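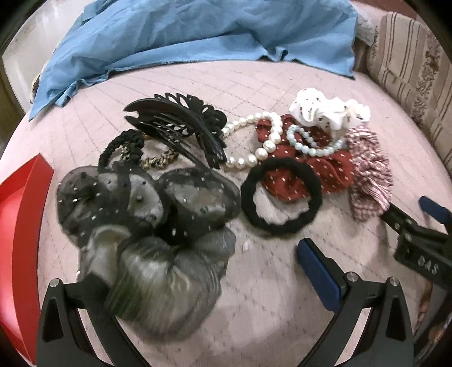

Rawan Rizk wrote to me after the Restmont version of this talk to say that her mother's things took one weekend and her own took two years, and could I please stop telling people to start with the small stuff.

So I've moved the small stuff. Slide 2 now says START WITH THE COATS. Pause for the coat people to look guilty.

Main point, say it slowly: most of what we own at home, we own by default. We never chose to keep it. It was in the drawer when we moved to Ellholm and it was in the drawer when we left.

Ask for hands: who has a key that opens nothing? Wait. Someone always has 6. Don't ask to see them, I lost ten minutes to that in Dilgate.

Story of the storage unit. Around 900 dollars a year to house a sofa I disliked when it was free. Let them do the math – I did, on the drive over, and nearly turned back. 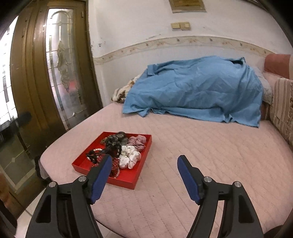 The sofa went in February. I missed it for the length of a sandwich. What I missed longer was the unit number, 2344, which I still type into the bank machine when I'm tired.

Next: Bukola Igwe's rule, with credit this time. If you'd have to apologize to a friend for giving it to her, don't give it to her. Applies to bread machines, most candles, all of my scarves.

Skip the slide on labels if we're past the half hour. Water. Then questions, and if the man with the keys is back, take him last.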